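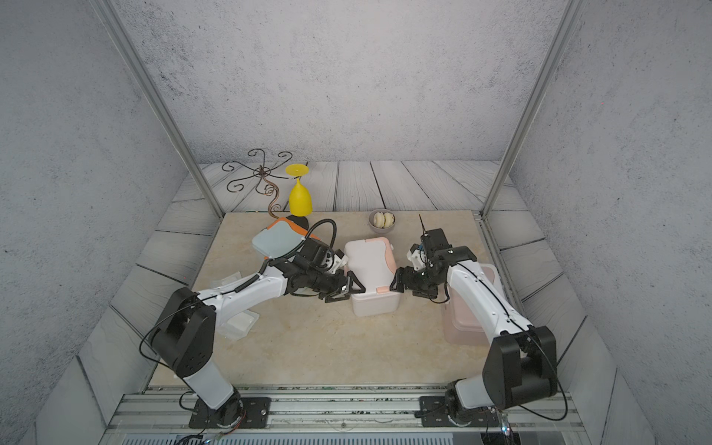 Étape 2 : trier la pharmacie avant de partir

Tout sortir, tout étaler. Regarder les dates une par une, même les pansements (oui, ça périme aussi). Ce qui est périmé : un sac, retour pharmacie, pas la poubelle.

Garder : paracétamol 500 mg, désinfectant, compresses, pince à tiques, sérum phy. Les sirops ouverts, on jette pas dans l'évier svp.

Étape 3 : ranger

Une boîte par usage. Bobos / fièvre / voyage. Les notices restent avec les comprimés, pliées, élastique autour.
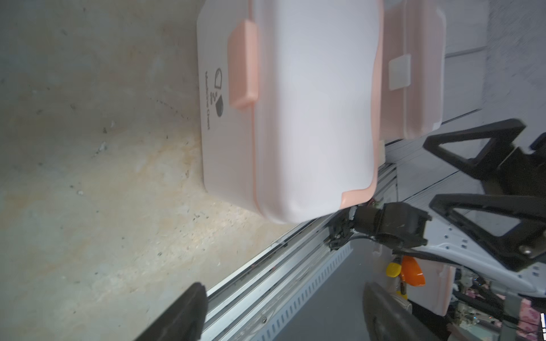

Ensuite étiquette sur le couvercle avec le mois du prochain tri, chez nous juillet. Aníbal Restrepo m'a conseillé de noter aussi le poids des enfants, pratique pour les doses. A mettre en hauteur, au sec, donc pas dans la salle de bain. Compter 12 minutes si on traine pas.

Étape 4 : la liste de courses, voir plsu bas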